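3.2 The shared table and the choice of objects

Each team in the Wastden course worked at the same kind of station, with a gray tabletop, a light-colored tray and an arm with a two-finger gripper. We had at first meant to order a proper object set, and spent longer than we care to admit comparing catalogs, but in the end the students were simply asked to bring things from home. This turned out to be one of the happier decisions of the term. People grow fond of the things they carry in, and they are far more patient with a cookie box from their own kitchen than with a block we hand them.

Over the term the students logged 267 attempts in teams of four, following the scoring sheet that our colleagues at Brisdale had kindly let us adapt. The mix of objects in Figure 3 gives a fair idea of what a team might face, from a puzzle cube with its flat faces to a dented snack box and a smooth yellow sponge or foam piece with no corners to speak of. 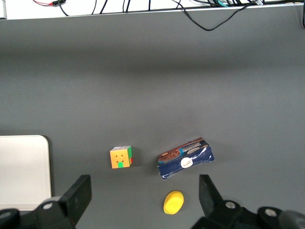

Figure 3. Wrist view of the table with nothing in the gripper, with a puzzle cube, a crumpled snack box and a yellow oval sponge or foam piece.

Students were free to choose where to take hold of an object, and we were careful not to hint. Most began by closing the fingers as far as they would go, which is a natural thing to do when you have watched something slip a few times already. With thin cardboard the price of that habit is easy to see, and Figure 4 led to one of the liveliest discussions we had all term – the box is held upright at its lower end, and the panel folds inward toward the fingers. 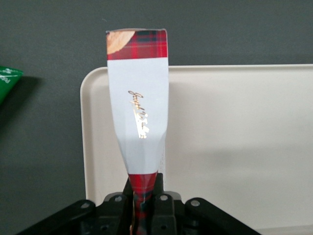 Figure 4. A narrow cardboard box in the gripper, creased where the fingers squeeze it.

The scoring sheet had no line for damage, and several teams asked, quite reasonably, whether a crushed box ought to count as a success. We let each team write its own rule and defend it to the others. The rule from team Bindalska, which took off half a point for any new fold, was the one most groups had borrowed by December, and we have kept it in the sheet used for the results in Section 4.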